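Search this site Go

How to Add Chapters to a YouTube Video

4 min read

Chapters split the progress bar of a video into labeled sections. Viewers can jump to the part they want, and the labels show up when they move along the bar. You add them by typing timestamps in the description.

I'll use a travel video from my channel, Estura, which runs just under eleven minutes. The steps are for a computer.

1. Watch the finished video once and write down the time where each topic starts. Use the uploaded version. If you trimmed the intro after exporting, the times in your editing program will be off.

2. Open YouTube Studio, click Content, and click the title of the video.

3. In the description box, leave a blank line after your opening text and type the list. Mine looks like this:

0:00 Intro
0:33 Packing for Zorka
2:51 The road to Altine
6:29 Lunch at Crăciun
9:40 Costs and questions

4. Click Save, then open the video in a new tab and check the bar.

The first timestamp has to be 0:00. You need at least three of them, in order, and each chapter has to be ten seconds or longer. If one line breaks these rules, the whole set may not appear.

Keep titles short. Long ones get shortened on a phone, so put the main word first. "Lunch at Crăciun" works better than "We finally stop and get some lunch at Crăciun."

If you keep your notes in seconds, divide by 60 to get the minutes. A section that starts at 297 seconds goes in as 4:57. 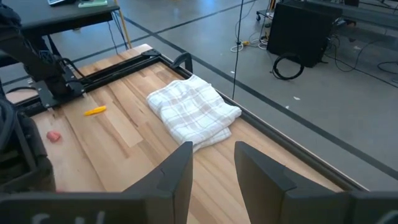 Older videos can be changed the same way, and you don't have to upload them again. I started with the ones that still get comments asking where a certain part is. Each took me roughly 4 minutes once I had the times written down.

If the chapters don't show up, check for these:

- A missing 0:00 line
- A period typed where the colon should be — 2.51 in place of 2:51
- Two timestamps less than ten seconds apart
- Times that go past the end of the video

Fix the line, save again, and refresh the page. It can take a little while for the bar to update.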